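About Us

Hi, and thanks for clicking the least-clicked link on the site. We're the Fandura lab, and we teach pairs of robot arms to handle clothes. 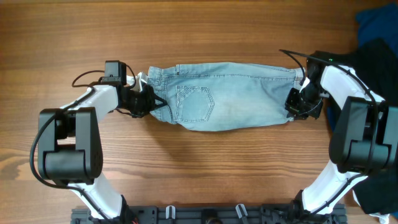

Who's writing this

I'm Valbona Golob and I started Fandura in Bedport, after a good many years of doing other things with robots (mostly welding, which I don't miss). Živko Nedeljković came on board next and does everything to do with learning and models. Nataša Yordanov runs the data side, so she decides what gets recorded and what gets thrown out, and she throws out a lot. Tihomir Vidmar keeps the arms running. If you write to us asking about cables, he's the one who'll answer, at length.

We're a small place. We all fold.

What we work on

Clothes are hard for robots. A mug is the same mug whichever way you turn it, but a pair of jeans can be a tube, a ball, a flat sheet or something with one leg swallowed by the other, and it changes every time you touch it. You can't just hand the arm a 3D model and tell it where to grab.

For a long time we did what everybody else did. A person drives the two arms by hand through the whole job, from pile to folded stack, you record it, you do that over and over, and then you train a model to copy. It works okay on towels. On denim it was driving us up the wall! The arms would do a lovely job right up to the moment the cloth slipped a little, and then they'd carry on folding a garment that wasn't where they thought it was.

So a couple of years back Živko suggested we quit recording so many perfect folds and start recording the middle of the mess. We call it "hold and look," which is not a great name, but it stuck before we could think of a better one. The idea goes like this. As soon as both grippers have some cloth, the arms lift it, pull it out sideways between them and stop. The model gets one good look at the stretched piece and has to answer a single question: what am I holding? Waistband, hem, side seam, pocket, no idea. Then it picks between going ahead, letting go with one hand and grabbing again, or putting the whole thing down and starting over.

Stretching helps more than I expected. When cloth is in a heap, most of what you'd want to see is hidden. Pull it between two points and seams and pockets start to show up, even if the rest is still bunched. Jeans are really kind to you in this way, with all that contrast stitching. Plain black T-shirts are not kind to you at all, and I'll come back to those.

How it's going

For our last big test we used 135 garments that the model had never been trained on, nearly all of them from thrift stores in town. Training took 745 recorded holds, every one of them labeled by a person (Nataša did the lion's share, and she has opinions about low-rise jeans now). We gave each garment 2 tries.

With hold and look switched on, the arms finished far more of the jeans than the old copy-the-whole-thing model did, and the failures were a different sort. The old model would fail late, with a weird lump on the table. The new one mostly fails early, by putting the cloth down and trying again too many times until it hits the limit. I'd much prefer that. A robot that says "I don't know what this is" can be helped.

What it's bad at: dark cloth, as I said, because the seams don't stand out for the wrist cameras. Anything very stretchy, because pulling changes the shape too much. And it mixes up the front and back of pants that have no back pockets – so do I, some mornings. We also can't say yet how well it carries over to other arms. We've only run it on our own kind, and I don't want to promise anything past that.

It's slower too, I should say. The stop to look adds time to every fold, and Živko thinks we can get most of that back by letting the arms keep moving while the model makes up its mind. Tihomir thinks that will wear out the wrists. They've been arguing about it since February and I've stopped going to those lunches.

Where it goes from here

Our partner on the practical side is Georgiou, a laundry business over in Brivham that handles hotel and work clothes. They let us see what real piles look like (bigger than ours, and a lot more tangled) and they tell us bluntly when a result is only a lab result. We're working toward a trial there with work pants first, then coveralls.

We're also writing up the labeling guide so other groups can use it. It's 20 pages right now and Nataša wants it shorter. If you do cloth work yourself and want to read the draft, please ask! We'd love to hear where it doesn't make sense.

Come by

We have visitors fairly often, school groups too, and you're welcome to bring something for the arms to try. Jeans are good. Nothing with sequins, please.

Comments

Stojan Krasniqi
Do you label the hold before or after the arms stop moving? We've tried something close to this with towels and the swing at the end threw our labels off.

Valbona Golob
After. We wait for the cloth to settle and label that one picture. The swing ones go in a separate folder and we don't train on them for now. Email me about the towels, I'd like to compare.

laundryday_meg
Read the whole thing out loud to my husband, who also puts it down and starts over until he hits the limit.

P. Armitage
Would inside-out jeans count as a fail or does it turn them?

Valbona Golob
It doesn't turn them. We count it as done if they're folded neatly inside out. Nataša disagrees with me on that one.

Fandura, Bedport | Contact us | Page updated 29 July 2019 | © Fandura | Back to top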